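発表メモ　「ノートPCの開け閉めと、机の上のこと」
社内勉強会用　持ち時間20分、質疑は廊下で

最初に水を飲む。マイク確認。名乗るのは短く。

導入
・総務と情シスのあいだの仕事をしています、くらいでOK
・Mellauの事務所とVikdenの事務所、両方あわせて貸出ノートが200台
・去年の修理記録を全部読んだ。662件。読むのに7月まるまるかかった
・いちばん多いのは落下でも水でもなく、開け閉めのときの無理な力
・ここで少し間をとる。客席の人、たぶん自分のノートを見る

言いたいことは一つだけ。机の上で起きることを、机の上で直す。ソフトの話は今日はしない。セキュリティの話もしない(聞かれたらEmmettにふる)。

修理記録の話
662件のうち、ヒンジまわりが多い。右のヒンジだけ割れてるのが目立つ。右手で、ふたの右の角を持って、ぐいっと開ける。左はコーヒーとか電話とか。片手開けの人。手を上げてもらう? → 時間があれば。自分も上げること。

Vandenbergheの修理窓口の人に聞いたら、角だけで持ち上げるとふたがねじれて、片方の金具に力が寄る、と。図はなし。手元の配布紙を両手で持ってねじって見せる。紙でじゅうぶん伝わる。前回リハでやったらウケた。

次、画面の割れ。原因で多かったのは「はさみこみ」。ペン、イヤホン、付箋の束、一回だけビスケット。キーボードの上に物を置いたまま閉じる。閉じた人は気づいてない。開けた人が気づく。開けた人と閉じた人が別なこともある、貸出機なので。ここ大事、ゆっくり言う。

閉じる前に手のひらでキーボードをひとなで。これだけ。1秒。
(実演する。手のひら、左から右へ)

それから両手の話に入る。
持ち方は左右の縁。親指が上、ほかの指は横から回す。角じゃなくて縁の真ん中寄り。運ぶときも、机の上で向きを変えるときも同じ形でいい。引きずらない。裏のゴム足がはがれる。ゴム足の交換、部品は安いのに手間が高い。

開けるときは手を手前の縁に移す。真ん中をそっと。重い機種は片手でふた、もう片手でパームレストを押さえる。押さえないと本体ごと浮いて、がたんと落ちる。あの音、事務所で毎朝9時に聞こえるやつです。(笑いをとりにいかない、さらっと)
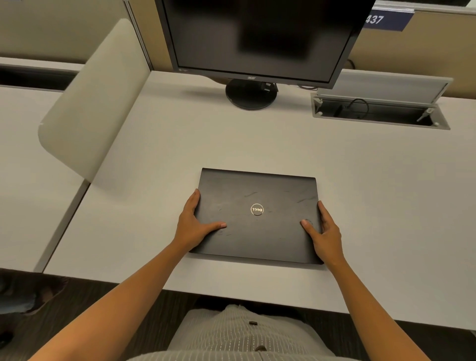
手を置く位置。親指はふたの上、ほかの指は左右の縁へ。

写真は1分くらい出しっぱなし。しゃべることは次の三点、順番どおりじゃなくてよい。

ふたの汚れ。すり傷と指のあと。黒くてつやのないふたは目立つ。機能には関係ないけど、貸出機で前の人の指のあとがついてると、次の人の扱いが雑になる。これは私の実感で、数字はないです。数字はないと正直に言う。返却のときに乾いた布で一回ふく。ぬらさない。アルコールは機種によるので情シスの紙を見てもらう。

ロゴの向き。座ってる側から見ると逆さ、DELLが上下逆。つまりロゴが逆さに見えてたら、自分は正しい側にいる。笑い話みたいだけど、新人さんがヒンジ側から開けようとして爪を折った件が本当にあった。貸出棚にしまうときも向きをそろえると、取り出した手がそのまま正しい側にくる。棚の話はあとで。

机の奥行き。奥にモニター、手前にノート。この並びだと、ノートを開けたとき、ふたがモニターの下半分に重なることがある。座る前に一回開けて確認。モニターをずらすか、ノートを横に逃がすか。どっちでもいいが、ノートを手前に出しすぎると今度は肘が落ちる。肘が落ちると手首が机の縁に当たって赤くなる。自分がそうだった。

→ 写真消す。次へ。もう9分くらいのはず。時計見る。

机の片付け
・一日の終わり、ノートを閉じる前に机をあける。順番が逆の人が多い
・先に閉じると、ふたの上が物置になる。書類、マグ、弁当。ふたの上の重さはそのまま画面へいく
・Mellauでは「ふたの上は床と同じ」と言ってる。床に書類置かないでしょ、の意味(伝わらなかったら説明しない、流す)
・ケーブルは抜いてから動かす。抜くときはコードでなくて根元を持つ
・電源アダプタは本体と別の袋。ふたの上に乗せて棚に入れるのがいちばん傷む
・モニターの電源は切って帰る。画面についたほこりは消えてるときのほうが見える。朝より帰りにふくほうが楽

Fereshtehさんの表を紹介。
Fereshteh Mohammadiさん、Vikdenの受付。貸出棚の横に紙を一枚貼った。書いてあるのは二行。「なでてから閉じる」「両手で返す」。貼ってから3か月、Vikdenの棚からの修理はがたっと減った。減った数は私の集計がまだなので言わない。聞かれても言わない!

紙の字が大きいのがよかったと本人は言ってる。私が最初に作ったのはA4に2枚、びっしり。だれも読まなかった。反省として出す。恥ずかしいけど出す。

貸出棚
Cisachの縦置きラック、Mellauで使用中。縦に差すタイプ。いいところは場所をとらない。よくないところは、差すときに底のゴム足が仕切りに引っかかる。力で押すとゴム足がめくれる。なので差すときはヒンジ側を下。これは機種によるので、自分の棚で一回ゆっくり試してください。
横置きの棚は重ねて2台まで。3台目を置きたくなったら棚が足りてない合図、総務に言う。総務は私です。
番号シールはふたの上じゃなくて側面か底。ふたに貼ると、はがした跡が残る。のり残りをつめでこすって傷、という記録も何件か。

お金の話、短く
・画面交換の平均は出さない(機種でぜんぜん違う、もめる)
・かわりに布の話。マイクロファイバーの布、まとめて買って予算4000円。各机に配って終わり
・布は洗う。洗濯かごは給湯室のよこ。柔軟剤は使わない、ふきむらになる

よく来る質問、先に言っておく
スリープのまま鞄に入れていいか → 熱がこもるのでやめてほしい。電源を落とすか、完全に止まったのを確認してから。
ふたは毎回閉めるべきか → 席を離れるのが短いなら開けたままでよい。開け閉めの回数が減る。ただし画面ロックはする。
シールを貼っていいか → 自分の機体なら好きに。貸出機はだめ。
ヒンジが固い、きしむ → 油をささない。絶対。窓口へ。
爪で開けてる → 爪が負けます。指の腹で。

Emmett Lindgrenからの補足コーナー、2分。返却時のデータの消しかた。話が延びたら咳払いする約束になってる。

実習
各テーブルに一台ずつ置いてある。ふたりひと組。
1　閉じた状態で両手で持って、自分の前に置きなおす
2　開ける。手前の縁の真ん中、音を立てない
3　わざとペンを一本キーボードに置いて、閉じるまえに手でなでて見つける
4　閉じる。最後の2センチは手をそえたまま
5　布でひとふき、隣の人に渡す
(3で本当に閉じる人が出そう。ペンはやわらかいやつを用意、鉛筆は不可)

全員やらなくてもいい。立って見てるだけの人にも布は渡す。

残り時間が5分切ってたら実習の5は飛ばす。10分あまってたら棚の話にもどって、縦置きと横置きどっちがいいか聞く。意見がわれるはず。まとめない、聞くだけ。

最後のお知らせ
・配布紙は出口の机に置いてある
・修理の申請フォーム、変わりました。前のは来月で止まります。リンクは紙の裏
・きしむ、ぐらつく、ゴム足が片方ない、は割れるまえに出してください。早いほうが安いし、代わりの機械もまだ棚にある
・実習で使った機体は、私が台車で回収するので机に置いたままで。ふたは閉じて、上に物をおかなで

布、余ったら持って帰ってもらう。台車の鍵は受付に返すこと。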